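About us

Hello, and come in! I'm Kamran Bugti, and I started Wandov with Rafia Niazi and a single desk we'd carried up the stairs ourselves. We've got a proper floor now, with big windows and trees outside, and I still get a bit soppy about it.

We look after shared workrooms, and most of what we do is very ordinary. Wiping tables, mainly. Rafia wrote our first cleaning sheet on the back of a Pawlak delivery note and it's hardly changed - wipes stay on the table, lid gets shut when you've finished, used ones go in the bin and not on the windowsill (you know who you are).
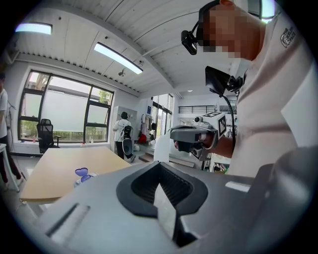
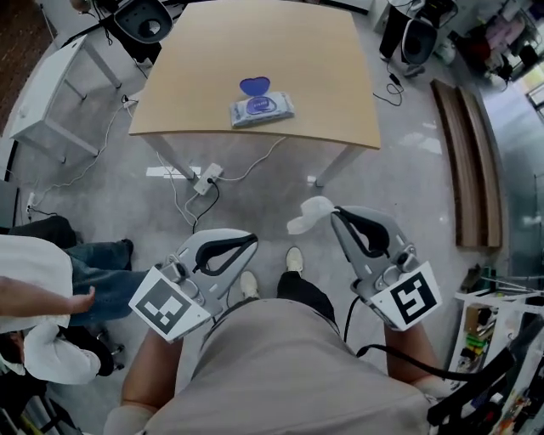
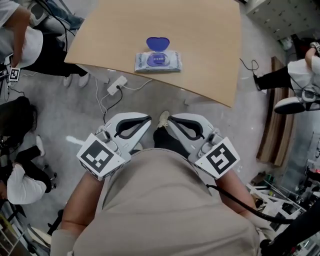
I'm fond of a pale wood table, I must say. It shows every tea ring, so people do bother to clean it! We tried darker ones in the Trorkik room and you could've lost a whole biscuit on there. We get through some 40 packets of wipes in a busy month, and Rafia buys them in boxes of 10 and hides the last box from me.

New people spend their first morning on tables, me included whenever I've been away. After that it's shelves, then cables, which I still can't coil properly. If you'd like to join us or just see the rooms, ring the bell twice and wait - the stairs are long.

Page updated October 22, 2020

50 shares | 3 comments

Comments

Tilly: Used the Trorkik room last spring. Can confirm the biscuit thing.

Marsh_H: Do you take bookings for evenings?

Rafia: We do, until nine. And I've moved the box, Kamran.

Related
Our rooms and prices
The Pukum shelving, one year on
How we sort our cables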